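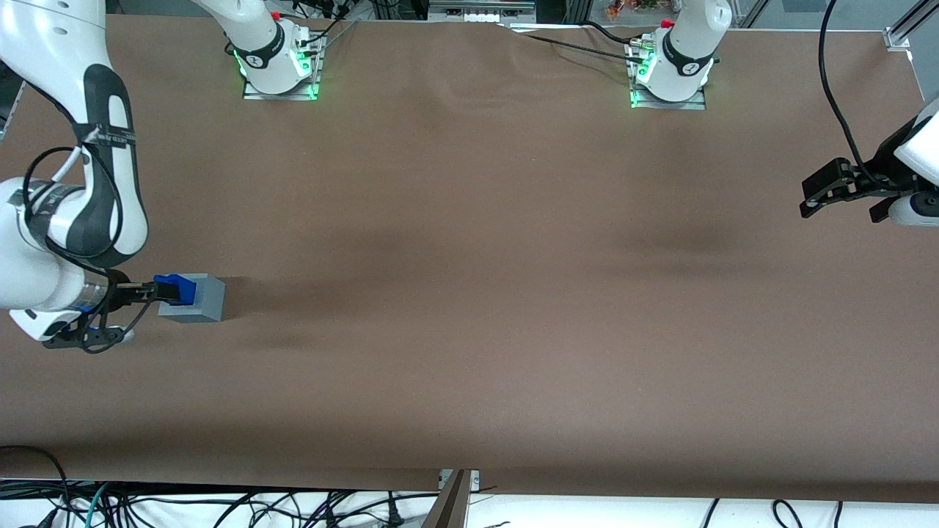 Tapio Peltonen

Workshop tips: house rules for a bench with two arms on it

Most of these were written after somebody sighed. Copy what suits your bench.

Learn the red buttons first. Each base on ours has one on top, and everyone who comes near the table presses both before they're allowed an opinion about anything else. Press them with the arm moving slowly, so you find out how far it sags when it lets go. Guessing doesn't count.

Green lights mean powered. They do not mean friendly. Treat an arm with its lights on as one that is about to move, including the one that has done nothing since lunch.

Bolt the bases to a plate and the plate to the table. Clamps are for glue-ups. Put a wrench on the bolts every 40 hours of running and write the date on tape next to the plate. If you can't find the tape, that's your answer about when it was last done.

Strap the cable along the arm, and leave a loop at the joint. Too tight and the elbow will pull a connector out for you. Too loose and it snags on the other arm's fingers. Run the joint through its full travel by hand, power off, before you pull the last strap snug.

Loose cables live below the near edge of the tabletop. I won't pretend mine are tidy. The rule is only that none of them cross the work surface. Label both ends of anything you might unplug in a hurry - I once spent an afternoon with 3,000 cable ties and no labels, and I don't recommend the ratio.

Cover the top in something plain and matte. Brown is fine. Shiny tops throw glare, and a busy pattern hides small parts. Smooth out wrinkles when you can, as a low block will find every one of them.

Park the idle arm with its gripper empty and pointed somewhere dull. Ulteveck's old shop sheet said to keep 800 millimeters between a working arm and a resting one. Our table won't allow it, so we run at quarter speed whenever the two share space.

Lift parts just clear of the surface and no higher. A dropped block from a finger's width is a click. From shoulder height it's a hunt under the cabinets.

Never hand an arm anything. Set the piece down, take your hand away, then start the program. Sleeves up, lanyards off, coffee on the other bench. The coffee rule has been broken once, in April, and the mug is still on the shelf as a warning.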